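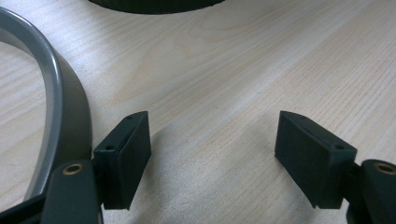
Ourania Liapis asks whether anyone has been refunded twice for the same order, and whether she has to give one of them back.

Refunded twice by Colomell, do I say something?

Posted by Ourania Liapis, September 2025

I bought a desk lamp from a seller called Istberg on the Colomell marketplace. $309, which is more than I've paid for some cars. It never came. I opened a claim with Colomell, heard nothing for 11 days, lost patience and disputed the charge with my card company. You can guess the rest. Colomell woke up and refunded me, and then the card company credited me as well, so I'm up one lamp's worth of money with no lamp.

Colomell's chat helper told me my case was closed and asked me to rate the conversation. I've now tried it 5 times. Do I keep trying, or sit tight and wait for somebody to notice?

gkikas_returns

They will notice. Maybe not this month, but a marketplace that can't find your parcel can find its own $309 without any trouble.

Call the card company, not Colomell. Say the merchant has refunded you directly and you want to withdraw the dispute. Have the date and amount of the refund in front of you. They'll normally take back the credit they gave you, and that's the end of it. Get it in writing, even if it's only a message in the app.

If you leave it, Colomell can fight the dispute by showing they already paid you, and the credit gets pulled back whenever that's decided. Some shops also close the accounts of people who do this, by accident or otherwise. I had one locked in May over a pair of boots, with store credit still in it. I'd like to say I've let it go.

Also check whether the credit says "temporary" or "provisional" on your statement. If it does, don't spend it on another lamp.

Tulilent

keep it lol. they owe you for the chat helper

northporch499

Don't keep it. Agree with the first reply, except I'd email Colomell too – a real email, with the order number in the subject line – so there's a record that you told both of them. Mine took three weeks to answer and thanked me for my interest in selling on the platform. Still counts as a record.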